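Can a Robot Do Your Chores Yet?
Skuvia Learning Pages - Machines and Work

Most homes already have machines that help with chores. A washing machine turns the clothes. A dishwasher sprays the plates. These machines are good at one job each, and a person still has to load them, unload them and put everything away.

A robot that does chores is a different kind of machine. It is expected to move through a room, find things, pick them up and set them down in the right place. Engineers have worked on this problem for many years. Some parts of it are now solved and others are not.

What robots can do today

Robots are strong workers in places where everything stays the same. At the Tradlow warehouse, robots carry shelves from one end of the building to the other. The floor is flat, the shelves are all one size, and each robot follows a planned path. The warehouse moves 700 boxes in a working day this way.

Floor-cleaning robots also do well at home. They roll over carpet and tile, turn when they meet a wall and return to their charger. They do not pick up socks. A sock on the floor is a problem for many of them.

Why a towel is hard

Think about folding a towel. You find two corners, even if the towel is in a heap. You feel the edge between your fingers. If one corner slips, you catch it without thinking.

A robot must work out each of these steps. A towel never lies the same way twice, so the robot cannot simply repeat the movement it used before. It has to look, choose a place to grip, pull gently and look again. In a test at the Ullum Center for Home Machines, a robot was given 300 small towels to fold. It folded 118 of them neatly enough to go on a shelf.

Hard objects can be difficult too. A drinking glass is smooth and breaks if it is squeezed too much. A spoon lies flat and is hard to lift from a table. A full bag of rice changes shape when it is held.

Hands and eyes

Your hand has five fingers and skin that can feel heat, pressure and texture. Many robots have a gripper with only two fingers, which open and close. Some have a small camera near the wrist, so that the robot can see what is close to its fingers. Parts of the robot itself may then take up much of the view, and the computer must learn to tell the robot's own parts from the things it is meant to pick up. 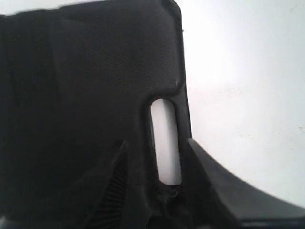 Thepsuriya wrote to these pages to say that a slow robot would still be welcome at home, as long as it did the laundry while everyone was at school and did not need to be watched.

Speed does matter less in an empty house. Being left alone, however, is one of the hardest things to ask of a robot. If it drops a cup, it must notice, stop and keep away from the pieces. Many robots in testing still have a person nearby who can press a stop button.

Work in stores

Stores would like help with filling shelves. Cans and boxes are the easier part, as they keep their shape. Fruit is harder - a ripe peach bruises quickly, and no two are the same size. For now, people do most of this work.

Try it yourself

Put on a pair of thick winter gloves. Using only your thumb and one finger on each hand, fold a T-shirt on a table. Do this 5 times, and ask someone to time you. Then fold it once with bare hands and compare.

Words to know

Gripper: the part of a robot that holds things.
Sensor: a part that measures something, such as light or pressure.
Task: a job with a start and a finish.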